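フルレック集会室 備品整備 中間報告
10月25日(日)
ビリク基金 ソーシャ・クインラン様
報告者 ミロスラヴァ・レフチェンコ

前回の報告で「来月には片づきます」と書いたのは私です。その来月が過ぎましたので、片づいたものと片づいていないものを分けてご報告します。

まず家具です。茶色の木のテーブルは壁際に落ち着きました。手前の縁が曲線になっているため、壁にぴったり付く向きは限られています。それを確かめるのに午後を丸ごと使いました。申請書の工程表では「設置 30分」となっていた項目です。工程表を書いたのも私です。

卓上の品は、いただいた助成のうち消耗品費から少しずつ揃えています。方針は「座った人が立たずに済むこと」で、お茶の魔法瓶とティッシュは手の届くところ、という以上の理論はありません。オレスト・クラヴェツさんからは動線図の提出を求められましたが、テーブル一台の動線図は矢印が一本で終わりました。
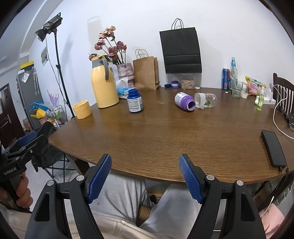
花については会計上の分類で少し揉めました。ドライフラワー風のものを選べば水替えの当番が要らない、というのが購入時の私の主張で、ティモフィー・メリニチュクさんは「それは備品なのか装飾なのか」と譲りません。結局、花瓶ともども備品に入れました。水替え当番表はすでに印刷してあったため、裏紙として使っています。

魔法瓶とコップは黄色で揃えました。色の指定は仕様書になく、私の独断です。魔法瓶のほうが淡い黄色なので、「揃っていない」という意見が一件届いています。意見箱を置いて最初の一件でした。

支出は次のとおりです。
卓上用品一式 4,000円
紙袋・ティッシュ類 861円
意見箱用の用紙 200円
振込手数料ほか 874円
用紙代が予算を超えた理由は、最小単位で買えると思い込んでいたことに尽きます。当面、意見には不自由しません。

未了の件が二つあります。ひとつは椅子です。チンデッティ社の見積もりを待っていますが、先方から届いたのは昨年の見積もりの写しでした。現在は手持ちの椅子でしのいでおり、座面の柄がテーブルに合うかどうかは、座ってしまえば見えないという整理にしています。

もうひとつは物の戻し場所です。利用のあとに瓶や紙袋がそのまま卓上に残りやすく、棚をひとつ増やすか、声をかけるかで迷っています。オレクサンドラ・ピリペンコさんは棚派、私は声かけ派ですが、声をかける役が私になりそうなので、棚に傾きつつあります。棚にする場合はダルティエの一番小さい型で、残額に収まる見込みです。

11月の報告には、椅子の納品日と棚の可否を書きます。領収書の写しは別便でお送りしました。うち一枚はお茶の染みで日付が読みにくくなっていますので、必要でしたら再発行を頼みます。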